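Interim report, Jandura Concert Archive: transfer, catalog and listening access
Submitted 29 Sep 2025
Grant period: 12 months

## 1. Status

The grant covers the transfer of Jandura's concert recordings from tape and disc to file, a usable catalog, and a listening station in the foyer of the hall. Transfer is on plan. The catalog is ahead of plan. Rights clearance is behind plan, and the listening station has been built but is not open to the public.

| Work item | Planned at this point | Actual |
|---|---|---|
| Shelf inventory | complete | complete, 3907 carriers |
| Transfer to file | 850 carriers | 863 carriers |
| Full catalog entries | 600 | 863 |
| Recordings cleared for listening | 500 | 364 |
| Listening station | open | installed, closed |

A carrier is one physical item: a reel, a cassette, a DAT or a recordable disc. A concert may take up several carriers, and in a few cases one carrier holds parts of two concerts. The clearance row counts recordings, so it can't be divided directly into the rows above it.

## 2. Inventory

The inventory was finished in June. The previous list had been kept in two spreadsheets with different numbering, and part of the cassette collection appeared in neither. Every carrier now has a single number, printed on the box and on the carrier itself where there is room. Where a box and its contents disagreed, the number follows the contents and the old label is recorded in a notes field.

Condition was graded on a four-step scale. Grade 1 plays without treatment, grade 2 needs cleaning or new leader tape, grade 3 needs baking or splicing, and grade 4 is not to be played in-house. The grade 4 items are mainly reels with binder loss and discs that return read errors on both of our drives. We have set them aside in a separate cabinet and have not budgeted for them in this grant.

Transfer order follows risk first and demand second. DATs went ahead of the reels even though the reels are older. Error rates on the DATs from the late 1990s were higher than on any other format, and the number of working machines we can get serviced is small.
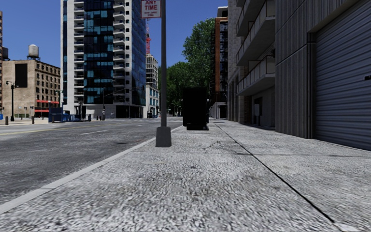
Duplicates turned out to be more common than the application assumed. Most are safety cassettes made from the mixing desk on the same night as a reel. We transfer the better source only, and keep the other until the file has been checked in full. This rule has saved machine time, although the comparison has to be done by ear and takes longer than a straight transfer of a short tape.

## 3. Transfer

Reels and cassettes are captured at 96 kHz, 24 bit. DATs and discs are captured at their native rate with no conversion. Files are stored as Broadcast WAV with a checksum written at the end of the session. Listening copies are made automatically overnight.

No noise reduction is applied to preservation files. For listening copies we allow level matching and removal of long silences before and after the concert, and nothing else. Speech between pieces stays in. Several performers have asked for announcements to be removed, and we have handled this as a rights question under section 5.

Two reel machines are in use. Machine A lost its right channel in the second month and was out of service while a replacement card was found. During that time all reels went through machine B, and the cassette decks ran in parallel to use the operator's hours. The lost reel time has been made up.

Azimuth is adjusted for every reel and for any cassette where the high end is audibly weak. We had planned to adjust every cassette. After the first batch we dropped this, as most of the cassettes were made on one deck that is still in the building and still matches them.

Lâm supplied the storage and continues to host the second copy off site. Each new session is copied the same night and verified the next morning. One verification failed during the period. The cause was a full temporary disk on our side, the session was copied again, and no data was lost. An alert on disk space has been added.

## 4. Catalog

The catalog runs in Uvport. It was chosen in the application mainly for its import functions, and these have worked as expected. Permissions have been less simple. Uvport assigns access by collection, while our rights vary by recording and sometimes by track. The present workaround is to keep three collections - open, on site and closed - and move records between them when their status changes. This works but leaves no history of the move inside the record, so we also log it by hand in a separate sheet.

Each full entry has the date, performers, program, carrier number, condition grade, transfer notes and rights status. Program details come from printed programs where these exist. For many club nights they do not, and the entry then gives performers only. We do not guess titles from listening. An improvised set is entered as an improvised set, even where a later release gave it a name.
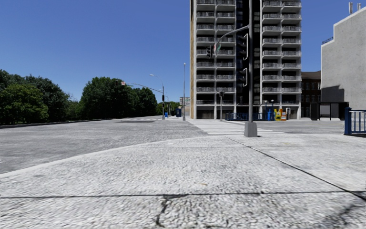

Performer names were matched against a house list built for this project. The list settles spelling, diacritics and changes of name, and it records which name the performer wants shown in public. Ensembles that changed members under one name are entered once, with the line-up given at the level of the concert. The Ponia ensemble was the test case for this. It appears in the archive over a long period, as a trio, as a quartet and once with a choir, and the first import had split it into several unrelated entries.

The catalog got ahead of plan because entries are now made during playback. The original workflow had a separate cataloging stage after transfer. With long reels running in real time, the operator has enough time to complete the entry before the reel ends. Short cassettes are the exception and are finished in batches.

## 5. Rights clearance

This is the part of the work that needs the funder's attention. The application assumed that most recordings could be cleared with one agreement per ensemble. In practice we need consent from each performer on the recording, or from an estate, and for composed works we need to settle the position of the composer as well.

The 364 cleared recordings are largely solo, duo and trio concerts. Larger groups are slow. A single missing reply keeps the whole recording in the closed collection, and addresses in the old contracts are often out of date. We do not treat silence as consent.

Refusals are few. The more common answer is a conditional yes, usually for on-site listening only, sometimes with one piece excluded. We accept all such conditions as long as they can be written down in a form the system can hold. Excluded pieces are cut from the listening copy and left untouched in the preservation file.

Three changes have been made to the process:

- The letter has been cut to one page, with the full terms attached.
- Performers can now clear all their recordings in one reply, with exceptions listed.
- Concerts with more than eight performers have been moved to the end of the queue.

The first two have raised the reply rate. The third improves the count but does nothing for the harder cases, and we would like it read that way. Orchestra and choir recordings are unlikely to be cleared within the grant period.
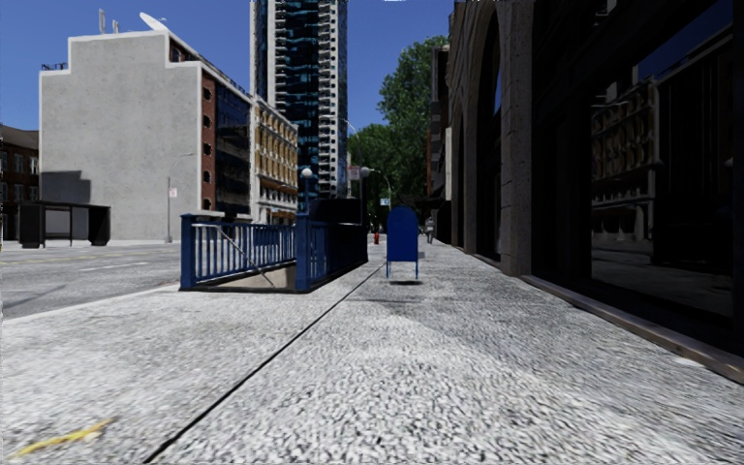
The fee per performer is unchanged from the application. It is paid on signature whether the recording is placed in the open or the on-site collection. Payments to performers outside the country carry a bank charge that was not in the budget, and this has been taken from the contingency line.

## 6. Listening station

The station consists of one seat, one screen, a headphone amplifier and two pairs of closed headphones. It is fixed to the foyer wall next to the cloakroom. It reads from a local copy of the listening files and does not depend on the house network.

It is closed for two reasons. Search results currently show the titles of closed recordings, which visitors then cannot play, and some performers have asked that these not be listed at all. A filter has been requested from Uvport. The second reason is noise. With the cloakroom in use before a concert, the background level at the seat is too high for quiet material. We intend to limit opening to daytime hours at first and measure use before spending anything on a booth.

## 7. Budget

Spending is within the approved total. Three lines differ from plan:

- Equipment service is over, owing to the repair of machine A.
- Storage is under, as duplicates were not transferred.
- Rights fees are under, in proportion to the shortfall in clearances.

We ask for permission to move part of the storage balance to administration of rights, to pay for added hours of correspondence. The amount and the calculation are in the attached sheet. No increase in the total is requested.

## 8. Next period

Transfer continues with the remaining DATs and the grade 2 reels. Grade 3 reels will be baked in small batches starting once the DATs are complete, with a test reel from each batch played before the rest are released. The performer list will be frozen for a month while the records already entered are checked against it.

The listening station will open when the filter is in place. If it has not been delivered by the next report, we will export the open and on-site collections to a static index and open with that. The index would need manual updates, and titles cleared after the export would wait for the next one.

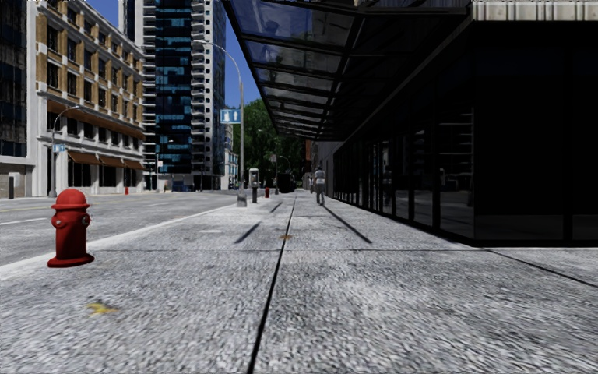

*Sidewalk with red fire hydrant near the curb.*

Attachments: budget sheet, condition grades by format, consent letter (current version), log of status changes.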